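Rustlow Round Lids, Sage

12 Shares
3 Comments

A lid is the least glamorous thing you can buy for a kitchen, and we have put quite a bit of effort into selling you one anyway. The Rustlow round lid is flat, pale green and made to sit on top of a bowl until you want what's in the bowl. It will not track your hydration.

We started stocking Rustlow after Gwenllian Gronow, who does our buying, got fed up with the cling wrap drawer at home and went looking for a replacement that didn't come in a box with a serrated edge. She brought in four brands. Two leaked, one smelled like a new shower curtain, and the fourth is the one you're reading about.

Colour first, as it's what people ask about. Sage is a muted grey-green that gets along with timber, white crockery and most benchtops. It does not get along with avocado bathrooms, but we can't help you there. The finish has a light gloss, so sauce wipes off with a damp cloth, and the rounded rim is kinder to your fingers than the old snap-on sort.
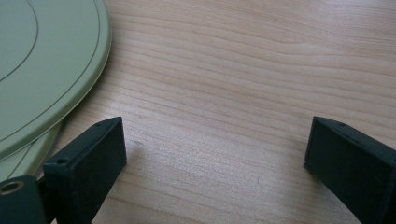 Sizes and fit

Rustlow makes the lid in two diameters, 17 cm and 20.5 cm. The smaller suits cereal bowls and the leftover half of a tin of chickpeas. The larger suits the Rustlow mixing bowl and most serving bowls of the same width. Measure across the outside of your bowl, rim to rim, before ordering. Measuring with your hand and then describing your hand to us over the phone has not worked well so far.

The small lid weighs 200 g, which is heavier than people expect. It stays put in the fridge when somebody goes digging for the mustard.

Using them

Fine in the fridge and the freezer. Fine in the microwave for reheating, set loosely on top. Keep them out of the oven and off the stovetop, including the burner you are sure you turned off.

They're meant for covering, so please don't carry soup across town under one. If you need something that seals, have a look at the Lundevholm canisters, which have a clamp and a much higher opinion of themselves.

Care

Top rack of the dishwasher, or hot soapy water in the sink. Tomato and turmeric will leave a tint if you let them sit overnight. A paste of baking soda takes most of it off; Bogumił Sobczak in our warehouse swears by a day in the sun on the clothesline side of the house, and his are older than ours and look better.

Don't use the scratchy side of the sponge. You'll dull the gloss and then write to us about it.

Ordering

Sold singly, in either size. We had 900 in the November shipment and they're moving faster than a lid should, so the larger size may go to back order for a couple of weeks. Orders leave the warehouse the next business day. Returns are accepted within 30 days if unused, and we can tell when there's been curry.

Also available in sand and charcoal by special request.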